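Vortragsnotizen: Luft im Karton
Versand kleiner Mengen, Fachtag Flanenport, 16.10.2018
Vortrag und Notizen: Marloes Schouten

Folie 1, Titel
Begrüßung kurz halten. Handzettel liegen hinten am Eingang. Fragen bitte sammeln, außer wenn ein Begriff unklar ist.

Folie 2, Worum es geht
Ich spreche über Hohlraum. Gemeint ist der Platz in einer Verpackung, den die Ware nicht ausfüllt. Wer Geschenksets, Probierpakete oder Nachbestellungen verschickt, bezahlt diesen Platz mit, beim Karton, beim Füllmaterial und beim Porto. Ein Teil der Bruchschäden kommt auch daher.
Ich komme aus dem kleinen Versand. Wer täglich ganze Paletten packt, wird manches davon anders lösen.

Folie 3, Zahlen aus Urnholm
Im Lager Urnholm haben wir im Mai 685 Rücksendungen und Reklamationen durchgesehen. Bei 81 davon war die Ware beschädigt, der Karton außen aber in Ordnung. Diese Fälle interessieren mich heute. Der Karton ist weder gefallen noch gequetscht worden, und trotzdem ist innen etwas kaputt.
Dazusagen: Die Durchsicht war keine Studie. Zwei Leute, ein Tisch, eine Strichliste. Saisonware fehlt ganz.

Folie 4, Was im Karton passiert
Ware mit Spiel bewegt sich bei jedem Anfahren und jedem Bremsen. Auf dem Förderband kippt sie in eine Ecke und bleibt dort. Danach liegt das Gewicht auf einer Seite, und die nächste Kante trifft genau diese Seite.
Das Schüttelbeispiel vorführen (Karton mit dem Glas Schrauben, steht unter dem Pult). Erst ohne Papier schütteln, dann mit. Nicht zu lange, es ist laut.

Folie 5, Drei Arten von Ware
Formstabil: Dosen, Gläser, Schachteln. Lassen sich stapeln, brauchen Abstand zueinander.
Halbstabil: Kekse, Riegel, Tee im Faltkarton. Die Hülle hält ihre Form, der Inhalt verträgt aber keinen Druck.
Weich: Tüten, Beutel, Nachfüllpackungen. Sie passen sich an. In vielen Tüten ist Gas eingeschlossen, das den Inhalt schützt. Wer die Tüte flach drückt, damit der Deckel zugeht, nimmt diesen Schutz weg.
Hier kommt meistens die Frage nach Schokolade im Sommer. Auf später verschieben, gehört zu Folie 16.

Folie 6, Reihenfolge beim Packen
Halbstabiles zuerst, an eine Wand. Dann Formstabiles. Weiches zum Schluss in die Lücken, ohne Druck.
Viele packen umgekehrt: das Schwere nach unten, die Tüten darauf, und dann wird der Deckel zugedrückt. Bei Umkartons mit viel Höhe kann das gutgehen, bei flachen Geschenkschachteln geht es meistens schief.

Folie 7, Wand oder Mitte
Steht ein einzelner Artikel in der Mitte, hat er nach allen Seiten Weg. Liegt er an der Wand, gibt es nur noch eine Lücke, und die lässt sich mit einem Stück Papier schließen. Klingt banal. Bei Brunton haben wir trotzdem lange anders gepackt, weil es beim Öffnen schöner aussah.

Folien 8 bis 11, nacheinander zeigen, wenig reden

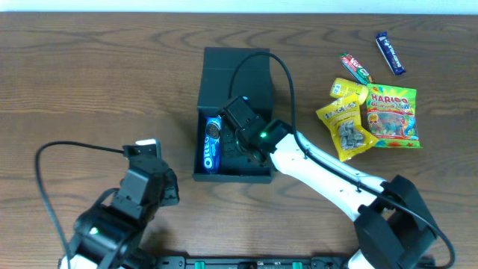
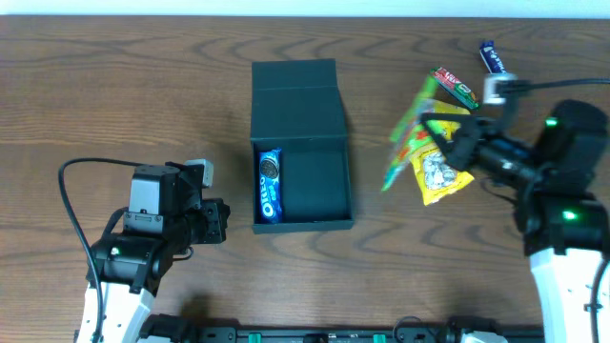
Bis hierher: die Kekse links an der Wand.

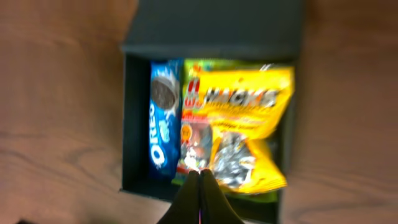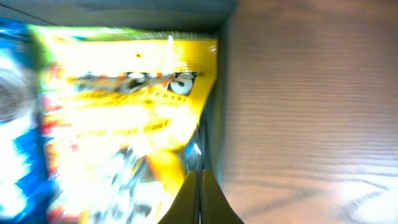
Gelbe Tüte, oben die geriffelte Naht.

Folie 12, Füllmaterial
Papier ist für die meisten Sendungen genug. Geknüllt, nicht gefaltet. Gefaltete Bögen geben nach und kommen nicht wieder hoch.
Holzwolle sieht gut aus und krümelt. Bei Lebensmitteln fragen Kunden nach, ob das so sein soll.
Luftkissen sind leicht, verlieren aber mit der Zeit Druck. Für ein Paket, das am nächsten Tag ankommt, in Ordnung. Für Sets, die erst vorbereitet werden und dann wochenlang im Regal stehen, würde ich sie nicht nehmen.
Stärkechips: nur bei trockener Lagerung. In Urnholm stand ein Sack neben dem Rolltor, den konnten wir im Frühjahr wegwerfen.

Folie 13, Schachtelmaße
Jellton hat die Zahl der Schachtelgrößen von elf auf vier verringert. Der Einkauf war zufrieden, der Packtisch erst einmal nicht. Mehr Luft in den kleinen Sets, dafür weniger Suchen am Regal.
Nach einem halben Jahr kam eine fünfte Größe dazu, flach, für Sets mit nur einem oder zwei Artikeln. Damit war der Streit vorbei.
Ich empfehle, die eigenen Sendungen eine Woche lang aufzuschreiben, bevor man Größen streicht. Die Liste auf dem Handzettel reicht dafür: Artikel, Schachtel, wie viel Papier.

Folie 14, Papier wiegen
Wir haben pro Sendung im Schnitt etwa 200 Gramm Füllpapier verbraucht. Nach der Umstellung auf passende Schachteln waren es 100 Gramm. Das spart am Papier selbst nicht viel Geld. Der Unterschied liegt im Porto, wenn eine Sendung knapp unter die nächste Gewichtsstufe fällt, und in der Zeit am Packtisch.
Falls jemand nach der Messung fragt: Rolle morgens wiegen, Rolle abends wiegen, durch die Sendungen teilen. Verschnitt ist mit drin.

Folie 15, Deckel
Bei Klappdeckeln aufpassen. Der Deckel hat innen oft einen Rand, der beim Schließen ein paar Millimeter Höhe kostet. Wer bis zur Oberkante packt, drückt mit diesem Rand auf die Ware.
Faustregel am Packtisch: Die flache Hand muss auf der Ware liegen können, ohne über den Rand zu ragen. Magnetverschlüsse täuschen, sie ziehen den Deckel auch dann zu, wenn innen schon Druck ist. Eine Banderole hilft beim Transport, die Höhe muss trotzdem stimmen.

Folie 16, Wärme
Nur anreißen. Schokolade und alles mit Füllung geht bei uns im Hochsommer nicht am Freitag raus. Kühlakkus lohnen sich bei Sets in dieser Preislage selten und machen das Papier feucht.

Folie 17, Was ich mitgeben möchte
Eine Woche aufschreiben, was in welche Schachtel geht. Reklamationen danach trennen, ob der Karton außen heil war. Beim nächsten Einkauf zuerst über die Innenhöhe reden.
Muster stehen auf dem Tisch neben der Tür, bitte anfassen und auch mal zuklappen. Vorlage für die Strichliste schicke ich auf Anfrage, Adresse steht auf dem Handzettel.

Falls Zeit bleibt: Frage in den Raum, wer Retourenkartons noch einmal verwendet und wie die Etiketten abgehen. Wir lösen sie mit dem Föhn, das dauert zu lange.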